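Wolmont Adds Three-Shelf Shoe Rack to Its Entryway Line

VURNARHAM — Wolmont will begin selling a new open shoe rack in June, the company said. The rack, called the Ngau, has three light oak-toned wooden shelves on a black metal frame with rows of adjustment holes in the uprights.

The rack is meant for small apartments where shoes come off in the same room people sit and work in.

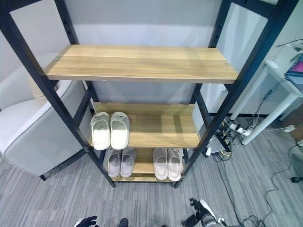 The Ngau rack with three pairs of slides, between an armchair and a desk.

"Most of our customers don't have a hallway," said Mawar Sinaga, product manager at Wolmont. "They asked for a rack that could stand next to a chair and still leave the top free for mail or a bag."

Wolmont surveyed 2,000 households before settling on the design. Of those, 1,802 said they keep slippers or slides by the door or near a desk. The middle shelf has a raised wooden lip along the back — a detail added after early testers pushed shoes through to the wall.

Slippers can be set side by side in pairs or spaced out along a shelf.

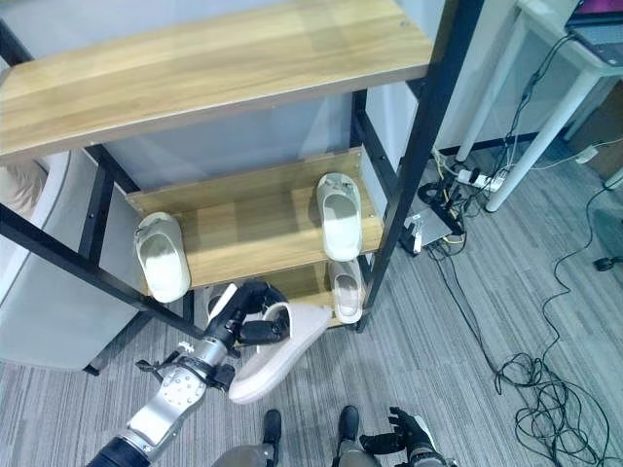
Availability

The Ngau will be sold through Wolmont's 2 stores in Vurnarham and by Brulon, its delivery partner. It ships flat with screws and a hex key. Extra shelves will be sold separately.

Press contact: Mawar Sinaga, Wolmont, Vurnarham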